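Collecting hand demonstrations for a learning system
Project report, Relska group – Tuva Solheim and Jonatan Hägglund

When we started in April we thought the hard part would be the model. Most of our term, though, went on gathering good examples for it to learn from, and we grew rather fond of that work! We chose a homely task, sorting plastic cutlery into holders, and one of us did it by hand with a strap and a marked sensor module on each wrist, so that the movements could be saved along with the view from the head.
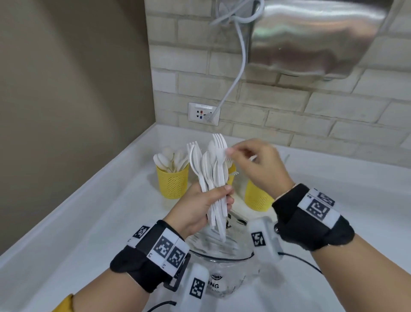
Why use a person's hands when the learner will be a robot? A person gets through many more tries in an afternoon, and the little corrections we make without thinking are just what we hoped to pass on.

We kept each example short and threw out any where a marker was hidden for more than two seconds. Bags gave us the most bother – thin plastic never folds the same way again, so we asked for five extra takes of every opening, and were glad of them later when we ran Import and saw how uneven the first batch was. 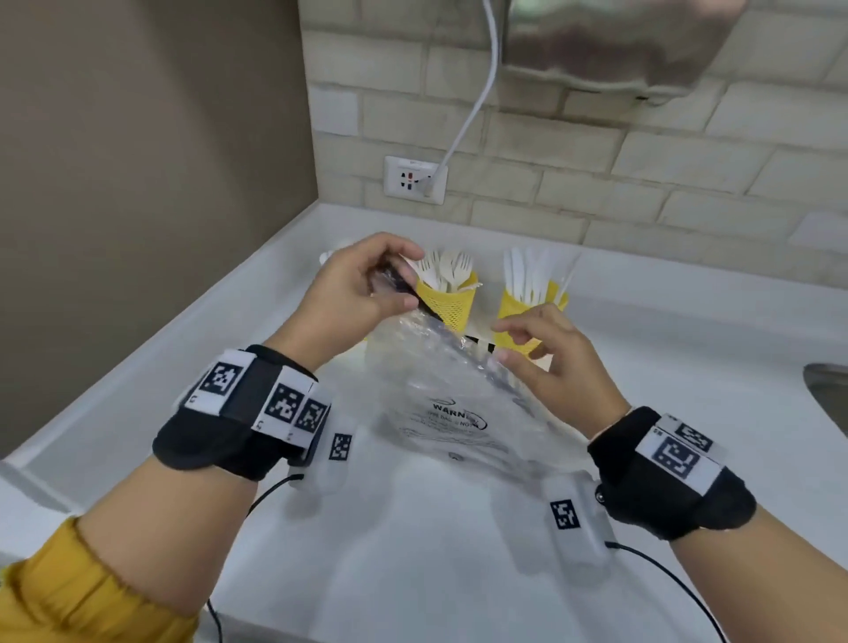

Helge Sjögren, reading our draft, felt that we should have kept the clumsy takes as well, as a system that only ever sees tidy work won't learn how to recover from a slip. We have put them back in a separate folder, and the next training run will use both.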